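Bien ranger la table avant de s'occuper des fleurs

Chez nous, à Bunville, on m'a toujours dit qu'un bouquet se préparait sur une table débarrassée, et je dois avouer que j'ai mis des années à m'y tenir (je posais tout au même endroit, le courrier, les clés, le goûter, et les tiges par-dessus !). Maintenant je repousse les affaires vers le bord, je garde une bonne place devant moi, et je couche les fleurs bien à plat avant de les reprendre par le bas des tiges - jamais par les têtes, qui sont si fragiles.
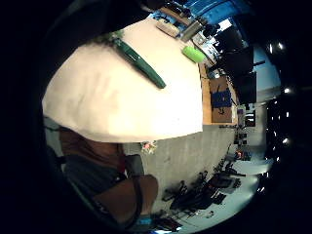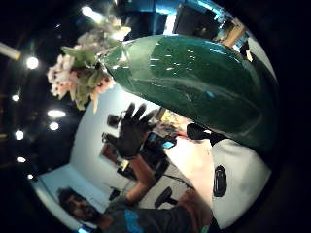
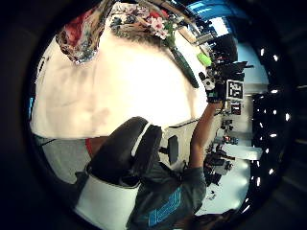
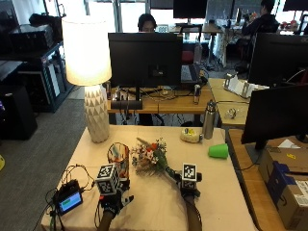

Pour la coupe, comptez deux centimètres en biais, avec un couteau bien affûté, et retirez toutes les feuilles qui tremperaient dans l'eau. Mon amie Oi-ling Tai change la sienne chaque matin ; moi, un jour sur deux, et mes bouquets s'en portent très bien, même en janvier quand le chauffage tourne à fond. L'eau doit être tiède, et le vase lavé à fond, fond compris, avec un petit goupillon.

Côté nappe, une tache de pollen ne se frotte surtout pas : on la tapote avec du ruban adhésif, puis on lave à 40 degrés. Et pour les petites choses qui traînent toujours, un panier à anse suffit largement, on l'emporte d'une main quand il faut mettre le couvert.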